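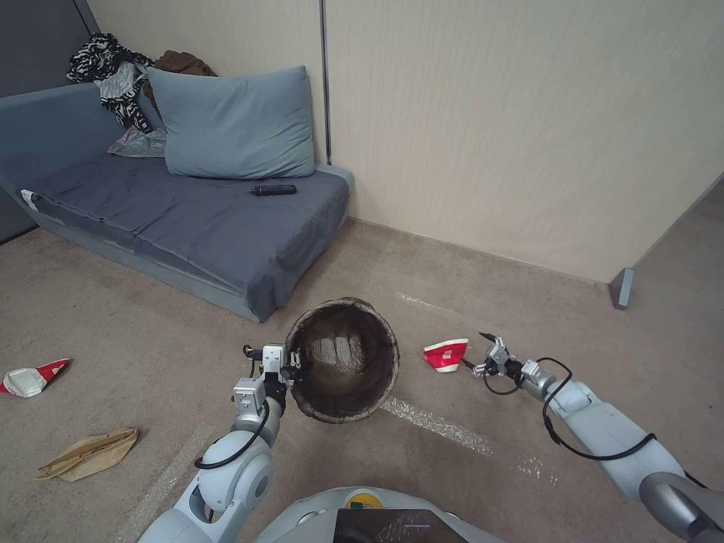 Remote control on a blue-gray sofa.

How to build a timeline sheet for a crime novel draft

A timeline sheet records when each scene in a draft takes place, who is there, and what each character knows when the scene ends. It is built after the first full draft and before the second. Building one earlier is possible, but most of the entries will be thrown away.

The steps assume a spreadsheet. Any program will do if it can sort by two columns and freeze the top row. A paper version works for a short novel with one point of view. With two or more points of view, the sorting is needed.

The worked example is The Hotance Letter, a mystery with 33 chapters, two narrators and one murder, set in 1830 in the town of Zeltville. The narrators are a magistrate's clerk and the widow who rents him a room.

What you need

A complete draft, with chapters numbered
A blank spreadsheet
A calendar for the year of the story, or an invented one if the year is not stated
A second copy of the draft that can be marked up

Step 1. Divide the draft into scenes

Go through the marked copy and draw a line wherever the time, the place or the narrator changes. A change in any one of them starts a new scene. A line of white space in the draft is usually a scene break, but check it. Writers also use white space for a pause within the same scene, and those do not get a line.

Number each scene with the chapter and then the position in the chapter: 3.1, 3.2, and so on. Format the column as text before you type anything. If it is formatted as a number, 3.10 will turn into 3.1 and sort in the wrong place.

Scenes in the example run to roughly 900 words. Yours may be much longer. Length does not affect the method, though a very long scene often hides a jump in time and should be read twice.

Step 2. Set up the columns

Use the following, in order from left to right:

Scene
Narrator
Story day
Start time
End time
Place
Present
Learns
Objects
Evidence
Query

Story day is a plain count. The day of the murder is day 0, the day before is -1, and the day after is 1. Do not use calendar dates in this column. Dates in a draft are often wrong, and the count lets you move an event without rewriting every row that follows. Calendar dates are added in Step 6.

Evidence holds the words in the draft that fix the time, copied exactly: "the lamps had just been lit," "two nights after the inquest." If there are no such words, write NONE. Do not fill in what you remember intending.

Query is left blank until Step 5.

Step 3. Fill in one row per scene

Work in chapter order. Fill in the whole row before moving to the next. It is tempting to do one column for the entire book and then go back, but the information about who is present and who learns what is found in the same paragraphs as the time, and you will end up reading the draft several times over.

For the Present column, list everyone who could hear what is said. That includes servants, children, people asleep in the room, and anyone behind an open door. In scene 3.2 of the example the clerk and the magistrate discuss the missing letter while a maid lays the fire. The maid has no lines. She still goes in the column, and in chapter 19 she can be asked about it.

For the Learns column, use the form "name: fact." Keep facts short and word them the same way each time, so that a search will find them. "Widow: letter is forged" is good. "Widow begins to suspect something about the letter" can't be searched and should be split into what she has seen and what she has been told.

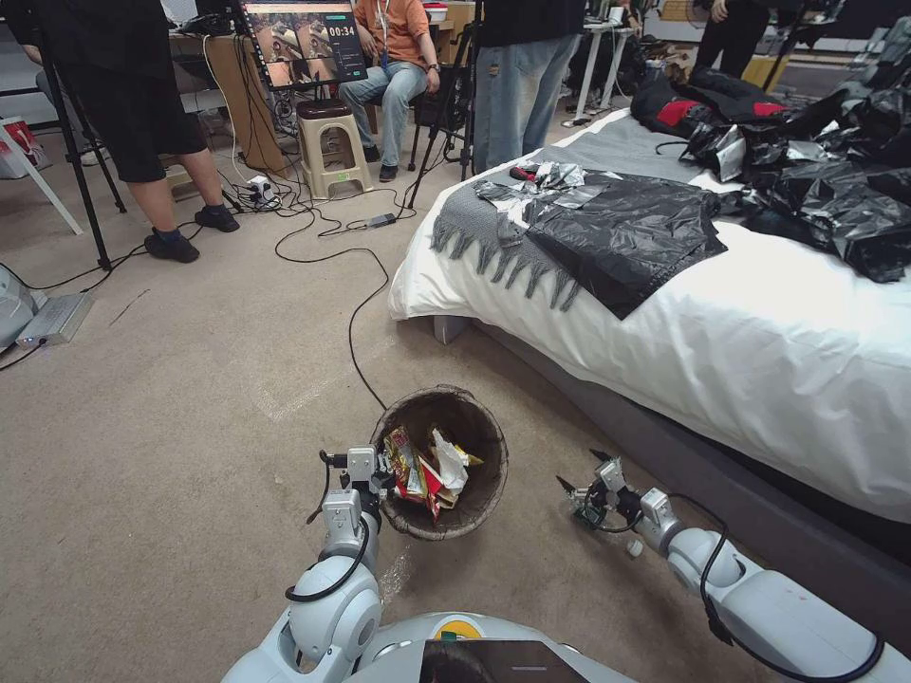
Snack wrappers in a round bin.

Step 4. Sort by story day and start time

Make a copy of the sheet first. On the copy, sort by Story day and then by Start time. The scenes are now in the order in which they happen, and the Scene column shows where that order differs from the order of telling.

Rows with no start time will collect at the top or bottom of their day, depending on the program. Place them by hand. If a scene could be morning or evening and nothing in the book depends on it, enter a time anyway and mark it with an asterisk. Something may come to depend on it in revision.

Flashbacks will sort to the top. For events years before the story, use a large negative number such as -900 and note the real interval in Evidence. There is no need to work out the exact count unless two old events have to be put in order relative to each other.

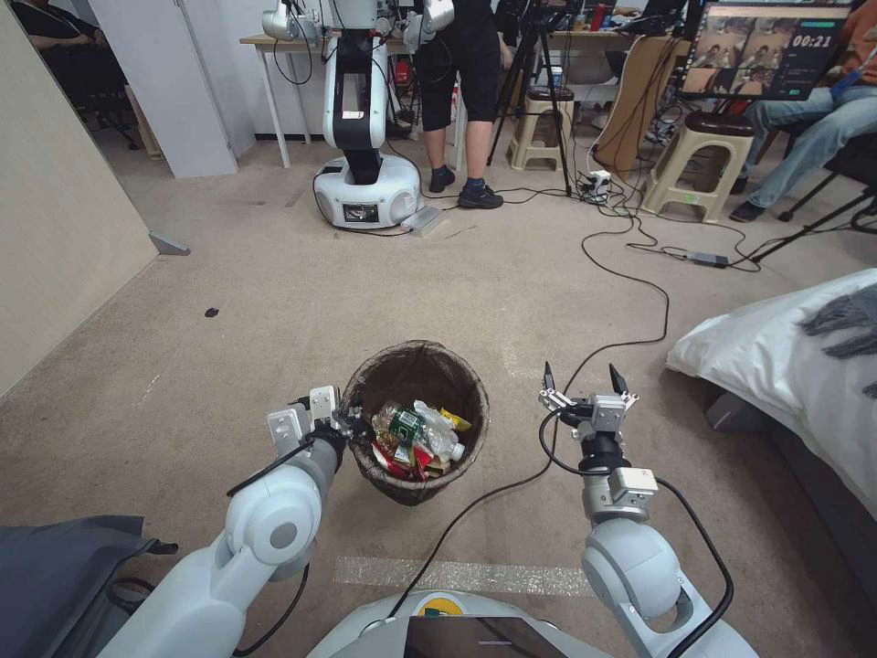 Morena Longo
Drafting and Revision
Last revised in August

Step 5. Run the checks

Each check is one pass down the sorted sheet. Do them separately. Trying to run several at once leads to missed rows. When a row fails, write the problem in Query and go on. Nothing is fixed at this stage.

Check A: two places at once. Filter the Present column by one character. Read down the start and end times. No character should be in two places in overlapping periods, and there must be enough time to get from one to the other. For a story set in 1830, work out travel times on foot and on horseback and keep them on a second tab. In the example, the clerk leaves the mill at dusk and is in the courtroom before dark. The mill is two hours' walk away. That went into Query.

Check B: knowledge before learning. Take each fact in the Learns column and find the first row where it appears against a name. Then search the draft for any earlier scene in which that character acts on the fact or speaks of it. This is the slowest check and the one that finds the most errors, particularly when chapters have been moved.

Check C: objects. Follow each object that matters to the plot: the weapon, the letter, a key, a coat. Each one should have a known holder in every row from its first mention to its last. An object with no holder is allowed if its location is known. An object that passes from one person to another needs a scene or a gap in which that could happen.

Check D: the body. List everything said about the time of death, by anyone, with the scene number. The statements may disagree, and in a crime novel they often should. What matters is that each speaker had a reason to say it at that point, and that the true time, which you know, is not ruled out by something the narrator reports as plain fact.

Check E: the guilty party. Filter by the murderer and read every row, including those where the character is only in the background. There should be an unbroken account of where that person was on day 0, even if most of it never reaches the page. Add rows for the missing parts. Put OFF in the Scene column for these.

Step 6. Add dates, moon and daylight

Insert a column after Story day and enter the calendar date for day 0. Fill the rest by formula. Then check the draft for market days, church services, school holidays and seasons, and see that they agree.

For a real year, look up sunrise and moon phase. A night chase described by moonlight needs a moon. If the year is not stated, pick a moon phase for day 0 and count from there — a full cycle is a little under 30 days.

Step 7. Work through the queries

Sort by Query so that all the open problems are together. Mark each one as small, medium or large. A small query can be fixed by changing a word, such as "dusk" to "noon." A medium one needs a changed line of dialogue or a new paragraph. A large one needs a scene moved, added or cut.

Do the large ones first. Moving a scene will often remove several small queries and create others. After each large fix, update the affected rows and run checks A and B again for the characters in them. The small ones can be left for the line edit.

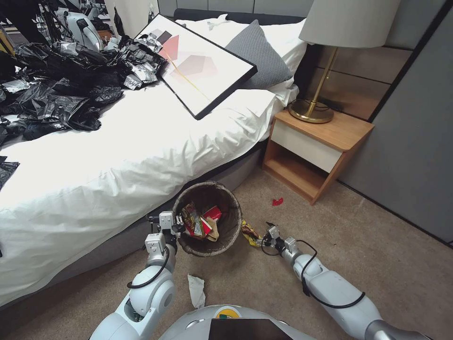 Should scenes told by an unreliable narrator be entered as told or as they really happened?

Enter both, in separate rows. Give the told version the scene number, and give the true version the same number followed by T. Run checks A and C on the T rows and check B on both.

Notes on keeping the sheet

Save a dated copy before each round of revision. When a chapter is renumbered, change the Scene column on the master sheet and leave the old copies alone.

If an editor or a first reader will use the sheet, lock the Evidence column. Quoted words get tidied by accident, and the quotation then can't be found in the draft.

The second tab should hold travel times, ages, and the layout of any building where a witness hears or sees something. Floor plans can be rough. Mark which way the doors open.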